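Orkamano Adds Washable Matte Line for Kitchens

10 November 2020 — Paint maker Orkamano will add a washable matte wall finish to its interior range in February, the company said. The line, sold as Witby, comes in 60 colors, most of them grays and off-whites.
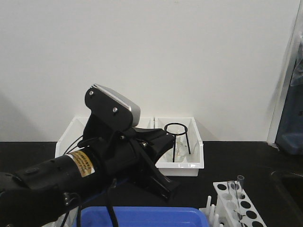
The finish is water-based and goes on over primed drywall or old latex in two coats. Recoat time is 3 hours at room temperature. Product manager Despina Omerović said the binder was changed to cut down on shiny spots left by repeated wiping, a common complaint with flat paint near stoves and sinks.

Scrub tests were run to 1000 cycles on light and dark bases — the dark bases needed a second round after the first batch showed streaks.

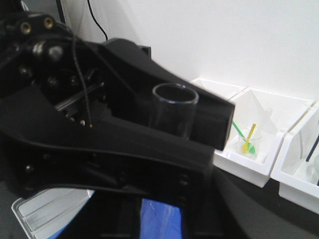
Can it be used on kitchen cabinets?
Orkamano rates Witby for walls and ceilings only and points cabinet painters to its Oravec enamel.

Tinting will be done in the store. Over 525 dealers have the machines for it, and older color cards from the Flandovero range can be matched on request.

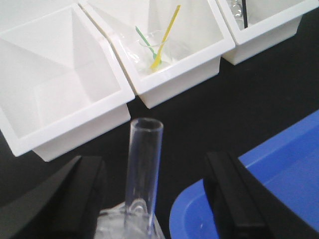
White square trays in a row on a dark tabletop.

Hrvoje Jurić, who heads the color lab, said deep tones may dry slightly darker than the printed card. A brush-out on scrap board is advised before ordering full cans.
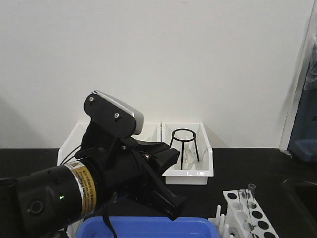 Sizes and Availability

Witby will ship in quarts and gallons. Five-gallon pails are planned for white and the two lightest grays. Prices have not been set.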